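Chapter 4: Teaching Two Hands to Share a Table

7 min read | 120 shares | 20 comments

When Stella Gachanja started the robotics club at Wasach, she told her students they would spend the first month setting a breakfast table in simulation, and I'm told the groans could be heard down the hall (they had all been hoping for something with wheels!). By March they were arguing happily over who got the next turn at the keyboard.

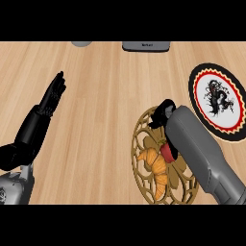 Wekesa Swai wanted both arms moving at once, while Neema Ondieki kept asking what the idle arm ought to do with itself, and her question is the one we'll follow through this chapter. Before you read on, open your project notebook and write down how you would divide the work.

We use cookies to improve your visit. Accept | Settings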